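Category: Home Workshop / Making & Selling

Small-batch workshop tips for people who want to sell what they make

A lot of households in our area are trying to earn something from the garage or the kitchen table instead of waiting for a job to come along. These tips are for soap, candles, jam, simple stools and similar goods.

Start with one product. Make 12 of it before you make anything else, and write down what each one cost you, including gas, jars, labels and the pieces you spoiled. If you can't sell 12 to people who aren't your relatives, change the product or the price.

Buy materials locally where you can. Imported wax and oils look cheap until you pay for shipping, and the price moves every time the dollar does. The Dallmont growers' market sells beeswax by the pound, and the stallholders will hold an order for you if you pay half up front.

Keep the money separate. A coffee can is fine for the first month. After that, open a second account and pay yourself a fixed amount from it – even if it's small.

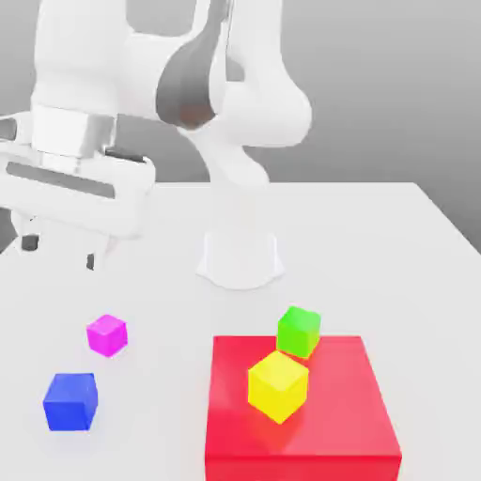 White robotic arm on a pedestal base, computer rendering.

Label everything with the date it was made and the batch number. Use pencil on masking tape for works in progress and a printed label for finished goods. Jam goes on the shelf only if the lid has sealed. Press the center, and if it clicks, put the jar in the fridge and eat it yourself.

Share the big tools. Five households on Ginano Street bought one band saw between them and keep a sign-up sheet on the shed door. Agree in writing who pays for blades.

Cure cold-process soap on open racks for at least four weeks. Turn the bars once a week and keep them out of direct sun.

For larger orders, ask for a deposit. A shop in Soken wanted 100 candles from me in March, and I bought all the wax myself before they cut the order. I now ask for half first, with the rest due on delivery.

Ardalan Hassanpour

Last updated: 2018-08-18

Contact | © Hassanpour Home Workshop | Back to top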